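Tuesday, after supper

Malcolm Mellor called before I'd even had my coffee, wanting the equipment numbers by the end of May, and I spent the better part of the day on them (and enjoyed it more than I let on to him!). We have money for nine of the hand-held grippers if we go with Haslam, or we could buy 2 full arms from Warkero and then eat sandwiches until Christmas. I do love those arms. But I keep coming back to the grippers — people can pick one up and get going, and a spare finger costs 83 dollars, so a broken one won't ruin my week.

Then there's shipping, which I forgot last year and won't forget again, and the cases, and whether Wistunier will hold the old price for us. I wrote them a very sweet letter. Malcolm thinks I should have been firmer, bless him.

I left the chargers line blank. Must ask Hinach in the morning, and water the plant on the big table while I'm in there, poor leafy thing.
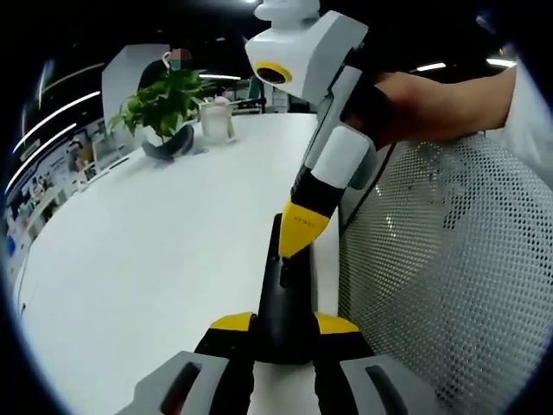

Two grippers, nearly tip to tip, over by the white table.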